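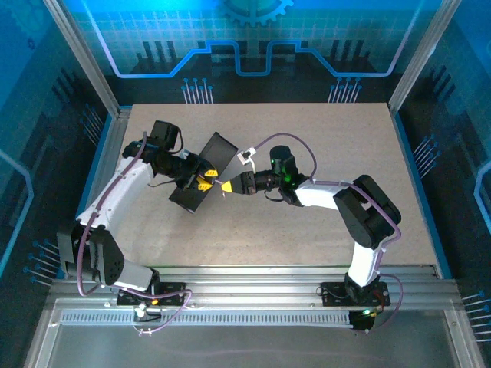

Benchtop supply drops out when the compressor starts

Page 1 of 1

tandley_shed
Posted Friday, 7:42 pm

I have a detached workshop fed from the house panel by a buried cable. The run is 360 feet. At the far end there is a small subpanel with two circuits: one for lights and bench outlets, one for a compressor. Every time the compressor starts, the lights dip and the DC supply on the bench resets. It comes back in a second or two, but anything connected to it loses its settings.

The breaker feeding the shop is 30 A. It has never tripped. The compressor is single phase, 120 V, nameplate 13 A running. The cable was in the ground when I bought the place and I don't have paperwork for it.

Is this a wiring fault, or is it normal for a run that long? I would like to fix it without digging.

mernby
Posted Friday, 8:05 pm

Need the conductor size before anyone can answer. Look at the printing on the jacket where it enters the subpanel. Also whether the feeder is 120 or 240.

If it is 10 gauge copper, the resistance is close to 1 ohm per thousand feet, and the current goes out and back, so you count the length twice. That is 720 feet, call it 0.72 ohm. At the running current you lose more than 9 volts. A capacitor start motor can pull five times that for the first half second. Do the multiplication and you will see why the lights dip.

kotian
Posted Friday, 8:31 pm

Before blaming the cable, check the terminations. A loose neutral in the subpanel gives exactly this symptom and it is a fire risk. Dip under load does not tell you where the resistance is.

mernby
Posted Friday, 8:40 pm

Agreed that it should be checked. I don't agree it should be checked first. The length alone explains it.

kotian
Posted Friday, 8:52 pm

The length explains some of it. You don't know the gauge yet. If it is 6 gauge the length explains less than half of what you worked out, and then you would be looking for something else. A loose lug takes ten minutes to find with the power off.

tandley_shed
Posted Friday, 9:20 pm

Jacket says 10 AWG, two conductors and ground. So 120 V only. I had assumed it was 240 because the subpanel has space for it.

I turned off the feeder breaker at the house, confirmed dead with a meter, and went over every screw in the subpanel. The neutral took a quarter turn. The rest were tight. The dip is the same as before.

Meter readings at the bench outlet, lights on, nothing else: 119. Compressor running: 109. During start the meter doesn't settle, but I saw 88 on min hold.

mernby
Posted Friday, 9:34 pm

Ten volts lost at running current, against 9.4 calculated. The cable is doing what cable does. There is no fault.

The real start figure is lower than 88. Min hold on an ordinary handheld averages over a longer period than the inrush lasts.

edine_b
Posted 10:11 pm

Am I missing something, or does the DC supply only need to ride through a second of low voltage? Put a small UPS on the bench circuit and leave the compressor alone. I have run mine like that for years. Line interactive type, not the cheapest standby type, which can take too long to transfer.

kotian
Posted 10:25 pm

That protects the supply and leaves the motor starting on 80-something volts. Low voltage starts are long starts. The start winding is not rated for it and the centrifugal switch contacts wear. He will be back here with a dead compressor.

edine_b
Posted 10:33 pm

He asked about the bench. The compressor has evidently been starting like this since it was installed.

patricio_g
Posted 11:02 pm

I did this work for a living before I retired. Both of you are right about your own half of it.

Options without digging:

1. Convert the feeder to 240. You can't do this and keep a neutral with two conductors and a ground. The ground is not a spare neutral. People do it and it is wrong. You can run it as straight 240 with a transformer at the shop end to derive 120. The transformer has its own grounding rules and you need a permit.

2. Check the compressor motor plate. Many of these are dual voltage. If yours is, it goes with option 1 and running current halves.

3. Move the compressor to the house end and run air hose or pipe to the shop. Pressure drop in pipe is much easier to live with than voltage drop in cable. Needs a shallow trench or a fence line.

4. Fit an unloader valve so the motor does not start against head pressure. Cheap, and worth having regardless. Does nothing for the first instant of inrush but shortens the start considerably.

I would do 4 now, and the UPS if the resets bother you. Then save for 1.

Patricio Gallardo

tandley_shed
Posted 11:18 pm

Motor plate reads 115/230. I had not noticed the second number.

How do I tell whether the unloader is already there?

patricio_g
Posted 11:26 pm

Listen when it shuts off. A short hiss from the pressure switch means the head is being vented. No hiss, either it isn't fitted or it is stuck. Look for a thin tube from the check valve at the tank to the switch body.

mcoutinho
Posted Saturday, 6:50 am

On option 1, size the transformer on starting current if the compressor will be on its secondary. If the motor is rewired for 230 and fed ahead of the transformer, the transformer only carries lights and bench and can be quite small. I would also put in a larger conductor if that trench is ever open for another reason.

Marcelino

kotian
Posted Saturday, 7:15 am

Second the larger conductor. And put it in conduit this time.

tandley_shed
Posted Saturday, 9:03 am

No hiss. The tube is there and it is kinked flat behind the belt guard. New tube ordered. I have asked for a quote on the transformer and will post the readings again when the tube is in.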